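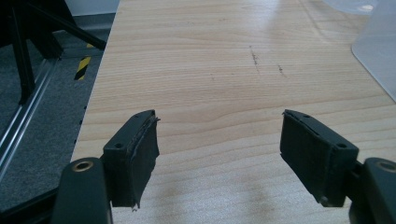

Chapter 6
Contact Surfaces in Hand-Held Demonstration

6.1 Why the pads get their own chapter

Chapters 4 and 5 treated the hand-held gripper as a rigid tool. The pose of the two fingers was taken as known, the opening between them was taken as a single number, and the surface that meets the object was left out of the model. For many tasks this is good enough. A policy trained on demonstrations of block stacking will tolerate a fair amount of error in how the pad meets the block.

The trouble starts when the demonstrations run over weeks. The pad is the only part of the tool meant to be soft, and it is pressed, dragged and twisted each time an object is picked up. Its covering frays. The edges lift from the holder, and strips of material may hang below the lower edge of the finger. The recorded opening then no longer tells us where the gripping surface is. Two demonstrations with the same width reading can have different grip forces, and the learner has no direct way of telling them apart from the width alone.

We call this effect pad drift. The chapter defines it, gives a method for measuring it, and shows how it enters the training data.

6.2 Terms

The base arm is the rigid part of the finger that joins it to the body of the tool. The pad holder is the block fixed to the end of the base arm. The covering is the soft layer on the inner face of the holder. The pad is the holder and covering taken together. Where older papers say "fingertip" they may mean any of these, and the reader should check which.

The nominal width w is the distance between the inner faces of the two holders, as computed from the finger position. The effective width e is the distance between the two coverings at the height where contact is made. With new coverings of thickness t on both sides, e = w − 2t. With worn coverings the two thicknesses differ, and neither is constant over the face. Pad drift is the change in w − e between two sessions, with the contact height held fixed.

Note that drift may be positive or negative. Material lost from the middle of the face makes e larger. A lifted edge or folded flap makes it smaller, but only until the object presses the flap flat.

6.3 The open-gap view

The measurement method used in this book is due to Dalsgaard and Thygesen, who developed it on the Ferside tool. It needs no extra sensor. At the start and end of every session the operator holds the tool over a bare stretch of tabletop with the fingers apart and records a short clip from the tool's own camera. Both inner faces are then in view against a plain background, with no object between them to hide the lower edges.

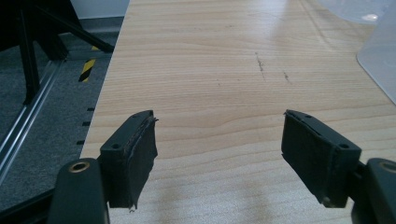 The outline of each covering is traced and compared with the outline of its holder, which does not wear at a rate that matters here. The screw holes in the upper face of the holder serve as fixed points for lining up one clip with the next. Shadows on the table are the main source of error. A dark covering above a dark shadow gives a weak edge, and a thin hanging strip may be lost in it altogether. Rosales recommends tracing the upper edge first and accepting the lower edge only where two frames agree.

Marks on the table need not be removed, provided they stay outside the traced region. Wood grain has given little trouble in practice, as its lines are much fainter than the edge of the pad.

6.4 A first result

Rosales collected 101 demonstrations of a peg-lifting task with one tool and one pair of coverings, taking the open-gap view before and after each block of 10. The coverings were not replaced or trimmed. The left covering frayed earlier than the right — a difference he puts down to the operator's habit of rotating the tool toward the left finger when closing.

Two policies were then trained. The first received w as recorded. The second received an estimate of e, corrected block by block from the traced outlines. Both were run on the same arm with new coverings. The first closed too far on late-style grasps and tipped the peg on release. The second did so less often, although it kept a slight bias on the left side, where the tracing was poorest.

The result should be read with care. It covers one task and one operator, and the tool was always held within 90 degrees of its starting orientation. Section 6.7 takes up the case of two operators sharing a tool, where drift and personal habit cannot be separated by this method. We turn first to the geometry of a single worn pad.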